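We use cookies to remember that you have already dismissed this notice. Accept | Manage

Curer puts the living room on the syllabus

PIRNTHORPE, 16/11/2025 – Curer today released Tevar, a simulated home for people who teach robot arms to tidy up. It comes with 1010 household tasks, and the sofa is in a great many of them. 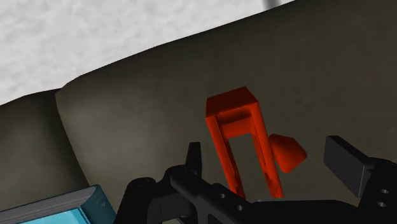 Tevar lets a team rehearse pickups in software before any real upholstery is put at risk. Every task can be replayed from the wrist or from across the room, with new lighting and clutter each time.

"Factories are easy, the parts sit where you left them," said Lionel Tessier, head of product at Curer. "Homes have cushions – and cushions have opinions."

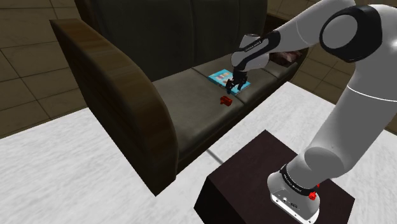

A single-seat license costs $520 a year. The Maillard edition, for labs, costs $2598 and adds a scene editor and a support line answered by a person.

Comments (2)

pell_mell: Does it do fitted sheets? I'll wait.

gantry77: Is the $520 per seat or per cushion?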